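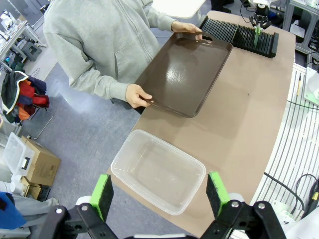
4.2 Detecting hand-off state from the wrist view

The planner described in Section 4.1 needs to know, before every grasp, whether the object it is about to pick up is free. In a workspace shared with people this is harder than it sounds. A tray may be lying on the table, or it may be in someone's hands and on its way there. The two cases can look nearly the same to a pose estimator, which reports a position and an orientation and has no opinion on who is holding the thing.

Our first version of Grirnach, the perception module, treated every detected object as free unless its pose changed between two consecutive updates. This failed in a predictable way. People hold objects still. They pause with a tray in both hands while they look for a place to set it down, and during the pause the planner would mark the tray as available and begin an approach. The safety layer stopped the arm each time, but a stop costs a full replan and the operator has to step back and confirm.

We therefore added a third label. Each object is now free, held, or unknown, and only free objects may be assigned to an arm. The label is computed from the wrist camera alone, using three inputs: the object mask, a hand mask, and the length of the boundary the two share. If the shared boundary exceeds a threshold the object is held. If a hand mask lies close to the object but does not touch it, the object is unknown. We do not use body pose. At the heights where the wrist cameras work, the head and often the shoulders are outside the view, and the body trackers we tried gave low confidence or no output at all.

Figure 3. Left wrist view during a tray hand-off. A person grips the dark brown tray by the handle cutouts while it is tilted over the table. The clear container in front of the open fingers is empty and has no hand near it. The second gripper is at the slotted rack behind the tray.

The view in Figure 3 is a useful one because it needs different labels for objects that are close together. The tray should be held. The clear container should be free, and it is the correct next target for this arm. The rack should be reserved, as the other arm is working there. Reservations do not come from perception. They are passed through Kunuta, our scheduler, which keeps one table of regions and the arm that owns each of them. An arm asks for a region before it plans into it and gives it back when its fingers have cleared a margin around it.

Two things in this view caused trouble. The first is glare. The tray is glossy and the overhead light leaves a bright spot near its center. The mask network often cut a hole there, and in some cases split the tray into two objects, one of which had no hand touching it and was labeled free. We fill closed holes in every mask before computing contact, and we merge fragments whose outlines fit a single rounded rectangle. The merge step is crude, and it would be wrong for stacked trays of different sizes — we have none in this study.

The second is transparency. The table shows through the walls and base of the container, so its mask follows the rim well and the sides badly. Depth is of little help, since most readings pass through to the tabletop. For clear objects we keep only the rim contour, fit a plane to it, and take the height from the object model. The grasp is then planned on the flared lip. This means that a clear container with a deformed lip will be grasped badly or not at all.

4.3 Planner changes

Given the labels, the changes to the planner are small. A held object is treated as an obstacle, inflated by a margin that covers the hands and forearms. An unknown object is treated in the same way but is checked again after 2 seconds. If the label has not settled after 7 checks, the arm retreats to its waiting pose and asks the operator. We tried shorter limits and found that the arm asked too often, which people disliked more than waiting.

Motion inside the shared area is limited to the lower speed profile whenever any hand mask is present, whatever the labels say. The label is there to save replanning. It is not a safety function, and the separate safety layer stays active at all times.

4.4 Evaluation

We recorded 289 hand-offs on the Nerkcombe bench and labeled each one by hand. Of these, 20 were set aside for choosing the contact threshold and were not used again. The baseline was the pose-change rule from the first version, run on the same recordings.

The baseline's main error was the early approach to a held object. With contact labels this error became rare, and the cases that remained were almost all of one kind: the person held the tray from below and no fingers were visible from the wrist. The unknown label does not help there, as no hand mask exists to trigger it. Moving the wrist camera to a second viewpoint before each grasp would likely fix this, at the cost of time on every pick. We leave it for later work. The threshold transferred to the Boateng bench without change, though that bench has softer lighting and so is the easier case.

Comments (3)

asanka dissanayake
2020-05-15
Clear write-up, thanks. Does the hole filling ever close the handle cutouts on the tray? If a finger goes through one I would expect you to lose some of the contact boundary.

mk_controls
Same question as above. We hit this with crates and ended up computing contact on the raw mask and filling after. Worked okay.

reader77
Is the Kunuta region table going to be released? Section 4.2 makes it sound like a small thing but it's the part I would use.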